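Sorting Table Walkthrough: Small Electronics Bench
Hsueh Repair Room, Plestell Building
Checked against the Zurnach bench list, next review in July

1. Tabletop clean and clear of crumbs, tape and old labels
OK. Wiped down before the check and it came up great. The light top makes a dropped screw so easy to spot!

2. Table steady, no rocking
OK. Leaned on all the corners. One foot had worked a little loose, so I tightened it.

3. Seam between the two panels level
OK. Ran a ruler across it and nothing catches. Please keep sweeping along the seam at closing, small washers love it.

4. Bins free of cracks and sharp rims
OK. These yellow bins are holding up so well. I pressed on every corner and found no splits. Two older ones with chipped lips went out for recycling.

5. Bins emptied before a new batch
OK on the left side, both of them. Check the right side again before the Jostari boxes are opened.

6. Parts tray in the center, within easy reach
OK. Stainless steel was a terrific choice here (thank you to whoever pushed for it). Rinse, dry, done.

7. Paper liner in tray
OK, but change it when it starts to curl. Spare sheets are in the drawer, 35 left.

8. Cables off the floor and away from the walkway
Needs work. One lead behind the table was lying where people step. Clipped up for now, and I'd love a proper cable cover there. 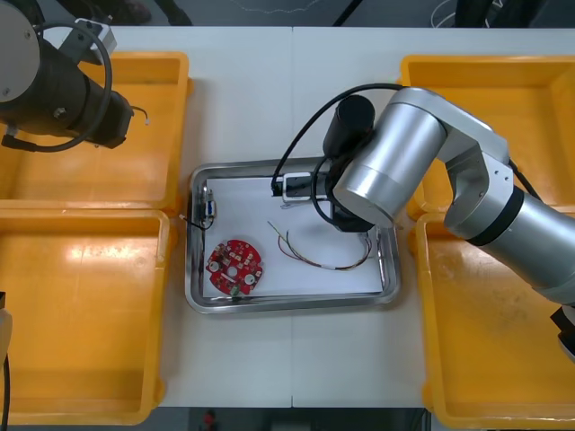

Checklist and comments by the bench safety lead
Posted 1 Apr 2019

9. Loose batteries kept out of the parts tray
Reminder only. Any battery, even a tiny coin cell, goes in the lidded can by the door. Tape the ends first.

10. Lighting
OK. Nice and bright, though the overhead light does bounce off the floor of the bottom left bin. Tilt your head or move the lamp if it bothers you.

11. Eye protection at the bench
OK. Fresh pairs on the hook, and they fit over glasses!

Score: 85, up from last time, with item 8 still open. Cable cover is on order.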